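Tralemum: an episode list for factual television
Series and episode records for wildlife, rescue and outdoor documentary shows 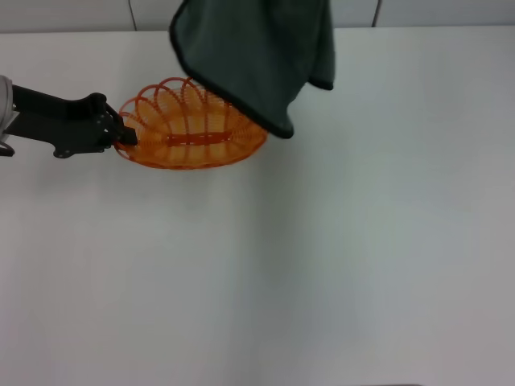
Data card

Summary

Tralemum is a hand-checked list of factual TV series and their episodes. It covers 385 series and 1,965 episodes. Each record gives the title, the production company, the first channel to air it, the air date where known, the running time, and a short subject tag. There is no video, audio or subtitle text in the release.

Version: 1.2
Last updated: 2023-03-30
Maintained by: Jericho Bañez and Everett Montoya
Format: CSV, UTF-8, comma separated, quoted fields

Files

series.csv holds one row per series.
episodes.csv holds one row per episode, linked to series.csv by series_id.
tags.txt lists the allowed subject tags with a one-line meaning for each.
CHANGES.txt lists what was added or fixed in each version.

Fields in series.csv

series_id: short text key, never reused
title: title as shown on screen in the first episode
alt_title: any other title used for repeats or overseas sale
company: production company, spelled the way the end credits spell it
channel: first channel or service to show the series
year_first: four digits
tag: one value from tags.txt
status: ended, running or unknown

Fields in episodes.csv

episode_id: series_id plus a number
series_id: see above
season: whole number. Specials are season 0
number: order of broadcast
title: blank if the episode has no title of its own
air_date: year-month-day, or blank
minutes: length without commercials
source: code for where the record came from

Where the records come from

Most of the list started as two personal spreadsheets. Everett kept one of snake, crocodile and shark shows. Jericho kept one of rescue and ranger shows, going back to tapes recorded off air. The two lists overlapped a good deal and were merged by hand, title by title.

After the merge we filled gaps from printed TV guides and from end credits. Bevau and Flatov, both small production companies, sent us their own episode sheets and agreed that we could use them. Records taken from those sheets have the source code P. Guide records are G, credit records are C, and anything that came only from the old spreadsheets is S. Treat S records with the most care.

Order of episodes

Broadcast order and production order often differ in this kind of show. We use broadcast order on the first channel. If a channel showed 2 episodes back to back as a single long one, we keep them as separate rows with the same air date. Clip shows and "best of" specials are included only if they have new narration.

The Du Plessis series is a special case. It aired in one order at home and in another abroad, with some segments moved between episodes. We follow the home order and put the overseas titles in alt_title. This still leaves a few episodes that do not match any overseas version.

Subject tags

There are 25 tags. Each series gets one, chosen by what takes up most of the running time. A show about a vet who travels to wildlife parks is tagged vet, even if most of the patients are wild animals. Both maintainers tagged every series on their own first, and then we settled the ones where we differed. The tags most likely to be confused are rescue and relocation.

Known problems

Air dates are missing for many regional shows.
Running times taken from guides are rounded to the slot, so a 30 may really be a 24 or so.
Company names change over the years and we have not tried to link old and new ones.
Series status is only as good as the last check. Unknown means we looked and could not tell.
Coverage is strongest for English-language shows. Do not use the list to compare output between countries.

Not included

Viewing figures, reviews, plot summaries, cast lists and artwork. Presenters are left out on purpose. Several shows feature members of the public by name, and we did not want to sort out who should be listed and who should not.

Corrections

Send the series_id, the field, the value you think is right, and where you saw it. A photo of the guide page or the credits is best. Corrections without a source go into a holding file until someone can check them. The next full check is planned for September.

License

Free to use and share with credit to Tralemum. Rows with source code P may not be resold as a separate product.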